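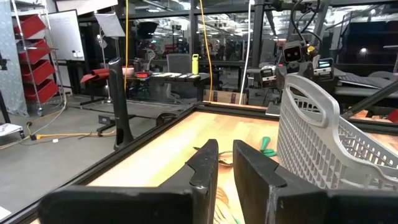 How often should the finger screws on a parallel gripper be checked?
Every 1,000 cycles at the start, and then you can make the interval longer if the paint marks on the screws have not moved.

Gripper fingers go out of parallel after homing – two-arm table cell

kultutora_lab wrote:
Hello all. I look after a small cell with two arms at one table. The arm in question has a parallel gripper with flat black fingers, and the tips have a kind of beak shape. Our tasks are picking small things, for example a piece of string, or taking scissors by the handle and putting them into a basket.

My problem: after homing, the fingers close well on thick objects, but on thin objects the tips touch first at the top corner and the string slides out. I put a strip of paper between the tips, closed, and pulled. On one side the paper is held, on the other side it comes out with no force. I have already changed the finger pads and cleaned the rail. The controller shows no error. What would you check next?

Umcombe77 wrote:
First the screws, always the screws. How many do you have per finger, and did you use thread glue? Our fingers came with 4 and one was only finger tight from the beginning. The finger can turn a very small amount around the other screws, and you see it only at the tip.

kultutora_lab wrote:
4 per finger, yes. I tightened all of them yesterday evening with a torque key, and one on the left finger did move a little. The paper test is better now but still not equal. No thread glue, because I take the fingers off often.

birnano wrote:
I would not continue with the screws. You say the faces are flat. Flat faces need a very good alignment, and if the finger is scuffed at the notch there is maybe a burr. Take the finger off and put it on a glass plate. If it rocks, you have found it. Fine stone, light pressure, always the same direction, then wipe and test again.

Also please tell us how you home. Some people home with an object still between the fingers and then the zero is wrong for the whole day.

Umcombe77 wrote:
A wrong zero does not make the fingers crooked, birnano. It makes the gap wrong. He has one side holding and the other side not, so it is mechanical.

birnano wrote:
I did not say it makes them crooked. But if the zero is wrong, the controller pushes less at the end of the stroke, and then a small angle becomes visible which was hidden before by the force. I had exactly this on our cell. Both things were there together and I lost an afternoon with it.

Umcombe77 wrote:
OK, with low force I can agree. With normal force I still say finger first, zero second.

kultutora_lab wrote:
Thank you both. I home with the gripper in the air above the table, nothing between the fingers. On the glass plate the left finger rocks! It is small, but I can hear it click when I press on the corner. I will try the stone this afternoon.

camargo_k wrote:
Before you use the stone, check the surface where the finger is mounted. I ruined a good finger this way. There was a grain of dirt under it, the finger was tightened over the dirt, and it took a small bend. I made the tip flat, then I cleaned the seat, and after that it was wrong in the other direction. So: clean the seat, mount, paper test. Only then the stone.

And one question which is not about the fingers. Where does the wrist camera cable go when the wrist turns fully? On our arm it pulled on the camera bracket, so the picture shifted, and the operators believed for a long time that the gripper was bad. Mark the position of the bracket with a paint pen, it costs nothing.

kultutora_lab wrote:
Good that I read this before I started. There was dirt under the left finger, in the corner near the inner screw, it looked like dried glue. I cleaned the seat with alcohol and a plastic scraper and mounted the finger again in a cross pattern. The paper now holds on both sides. On the glass the finger still rocks a little, so camargo_k is probably right about the bend, but at the tip I do not feel it.

For the cable I made a longer loop and a paint mark on the bracket. I will look at it after the next 1,000 cycles.

birnano wrote:
A finger which rocks on glass is not finished, in my opinion. Order a spare now – in November we waited 5 weeks for ours.

Umcombe77 wrote:
If the paper holds and the string stays, I would leave it alone. But the spare is a good idea, this time I agree with birnano. Which torque did you use? The value on our drawing and the value in the manual are different and I never got a clear answer.

kultutora_lab wrote:
I used the one from the manual. I do not have the drawing, can you post it?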